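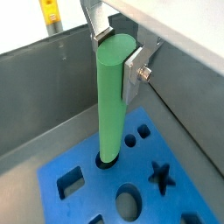
Minutes / Toy and Puzzle Group

Thursday meeting, Gondedham hall, 4 p.m. The minutes of the last meeting were read and accepted without changes.

1. Shape boards. Pavliuk has offered us 26 foam boards with pegs. The price is 890 for all, delivery included. The members agreed to accept it, if the delivery comes before the end of May.

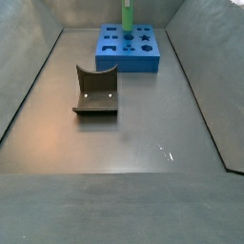 It was asked if Pavliuk can also send spare pegs, as small parts get lost in every group. Edeo will write to them and report next time.

2. Order of the holes. The Evilwood nursery wishes to have easier boards for the youngest children. It was discussed which shapes should stay.

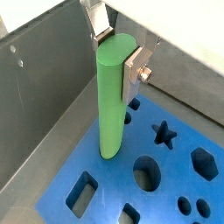

The nursery proposes to begin with round shapes only. Some members found this too simple. A child who holds the green peg over the blue board should also have a star to look at and refuse. The star stays. The decision about the other shapes is moved to the next meeting.

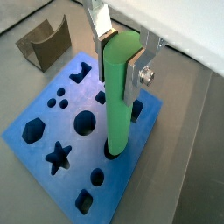

Hnat Symonenko, Secretary

3. Storage. The boards will be kept flat, 8 on each shelf, and the rest in the cupboard by the door. The key remains at the office.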